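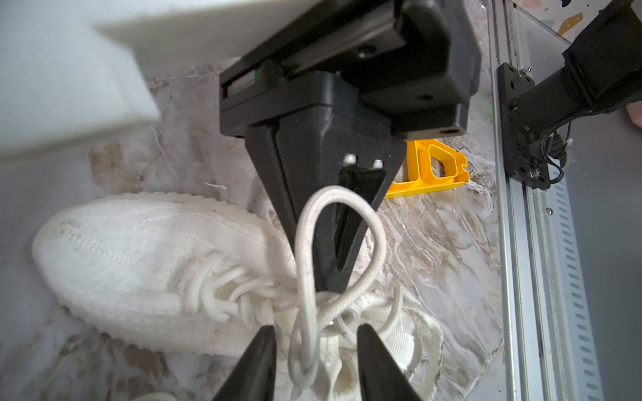

White knit, size 39, the laces in a tangle.

Yevhen had worn the sneakers down Skerkgate every day since May, and the toes showed it. Now they were on the marble and he wanted them tied before Cornia rang at 2. He had paid 519 for them at Tkachenko, a sum he had not mentioned at home.

The knots were his own fault. He pulled his shoes off with the laces done up and always had. One bow, he told himself, then the other. The second lace was longer than he remembered.

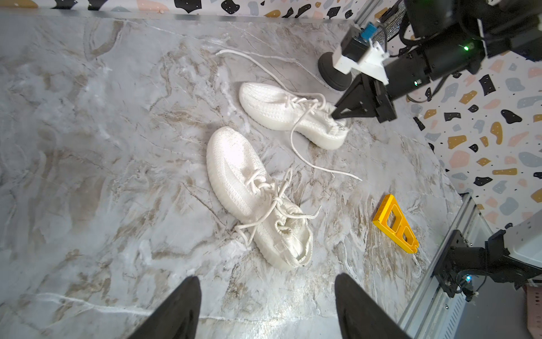

Cornia said over the phone that he should buy slip-ons like a grown man, and that she was early, and was he ready?

He said nearly. He put the phone down and went back to the laces.
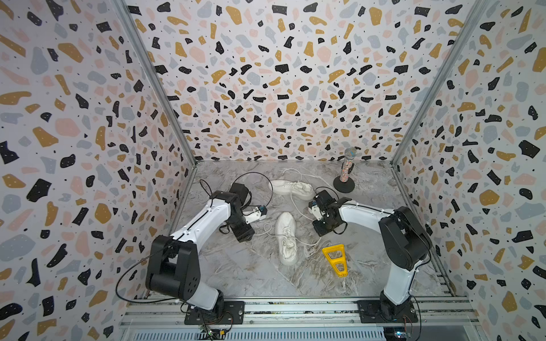
His father had taught him the bow on the back step, two loops and a tug - the wrong way, according to his mother. He still did it that way. She was already parking when he started again.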